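Gripper trials: where we've got to

Quick one from the Zurkmont bench, as the full write-up is late again. Since December we've been running the two-arm cell on clothes, old Judirari fingers against the new Yeom set. Same arms, same controller, same basket of washing. 70 picks per set so far, which isn't enough, but a pattern is showing.

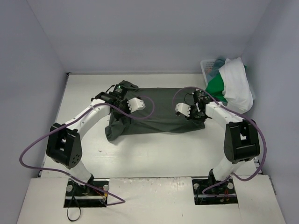

Big garments first. Dark grey is a pain for the overhead camera – folds vanish, the planner guesses at the collar. Turned the lights up, helped a bit. Cable routing still needs sorting on both sides, please don't re-tie anything without asking.

Judirari: strong, but pinches too deep and brings up two layers. Yeom: narrower tips, nicer on single folds, slips on anything thick. 18 misses for Yeom, 34 for Judirari. Most of the Judirari ones were double layers, wich we count as a miss.

Wrist camera has been the real surprise. Plain green cloth, no print to lock on to, and you can still pick out the folds close up. Focus goes soft further back, so we only trust it near the tips. 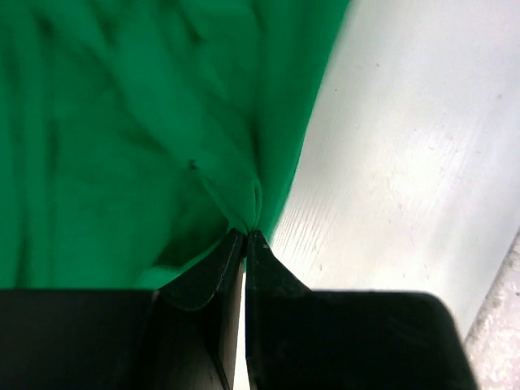
Next up

Rornach controller goes on next week, if the firmware behaves. Then thick stuff – towels, jumpers. Logs are in the shared folder, run 1034 is the one to look at frist. Bring more washing, nothing with zips.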